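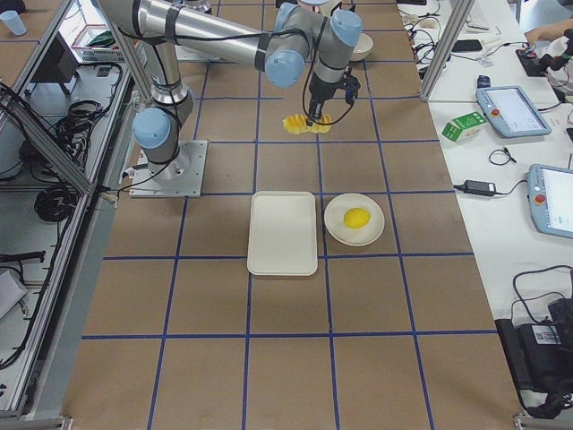 Do we need another meal-planning grid?

Every December, and again whenever people get bored with their own cooking, somebody sells us a new way to plan dinner. The latest to land in my inbox is from Zaka, which wants you to divide the week into boxes, give each box a food group and stick to it. Kobori does much the same thing with colored cards. Celik charges for the app.

I tried the Zaka version for 17 days. I will say this for it: I bought less cheese. I also ended up with a bag of parsnips I had no plan for, and I cooked fish on a night when all anyone wanted was toast. The guide runs to 114 pages, and it took me until page 60-something to find out what happens to leftovers. (They get a box. Of course they do.)

The claim that bothers me is the money. Zaka says a household of four can save 1,120 dollars a year. Compared with what? The small print mentions a survey of its own subscribers, people who had already paid to be told they were saving. I wrote to ask how many had dropped out before answering and got back a coupon.

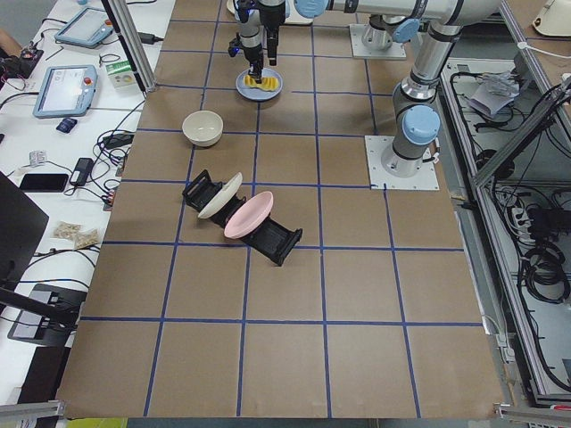 READERS WRITE

Tsutomu Shibata of Plurkthorpe disagrees with me, as usual. He has kept a dinner chart on his fridge for years and says the trick is to fill in only two nights and leave the rest blank. "You are reviewing the book," he writes, "and you should be reviewing the habit." Fair enough, although a chart with five blank nights sounds a lot like what I was doing before — looking in the cupboard at six o'clock and hoping.

If you have used any of these plans for longer than a month, send me your grocery receipts from before and after. Totals are fine, and I don't need to know what you spent on wine. I'll print what comes in, even if it proves me wrong.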